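Rechercher sur le site OK

Atelier Lavent — Questions fréquentes sur les cours de dessin et de croquis

Faut-il savoir dessiner ?
Non. Niveau débutant accepté toute l'année, sauf le groupe modèle vivant.

Combien de personnes par groupe ?
8 maximum. En dessous de 4 inscrits, séance reportée, on vous prévient par mail.

Le matériel est fourni ?
Papier et crayons oui. Gommes, fusains, carnet : à vous. Le kit Jorkel suffit largement pour commencer, pas la peine de prendre le grand coffret Bustell. Fixatif interdit dans la salle — à faire dans la cour.

Quel format de papier ?
Grandes feuilles au début, on desserre le geste. Carnet ensuite. 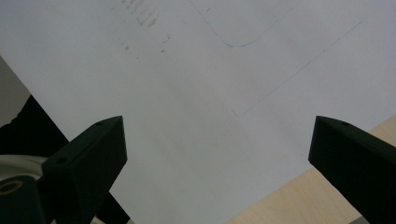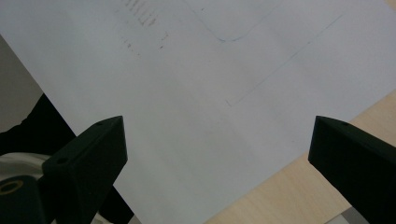 Feuille blanche, quelques traits pâles en haut.
Crédit photos : Faustine Hoarau / Atelier Lavent

Mes traits bavent, que faire ?
Main posée sur une feuille propre, mine plus dure, gomme mie de pain. Et commencer par le haut. Gauchers : par la droite.

Je peux rattraper une séance ratée ?
Oui, 2 par trimestre, dans un autre groupe s'il reste de la place. Prévenir avant midi. Pas de report sur le trimestre suivant.

Et les enfants ?
Dès 8 ans, groupe de Rosalba Morelli. Les parents attendent dehors, merci. Blouse ou vieux t-shirt obligatoir.

Ouvert en août ?
Fermé tout le mois. Les mails sont lus à la rentrée, donc patience.

Comment payer ?
Chèque ou virement, en 2 fois possible. Pas de carte pour l'instant. Remboursement uniquement sur certificat médical.

Où se garer ?
Parking Sokol, derrière l'atelier. Gratuit après 18 h. Ne pas bloquer le portail du voisin svp, on a déja eu des soucis.

Je peux laisser mes dessins sur place ?
Oui, dans les cartons à l'entrée, nom au dos. Tout ce qui n'est pas récupéré en juin part au recyclage.

4 commentaires — 2 partages

Contact | © Atelier Lavent | Haut de page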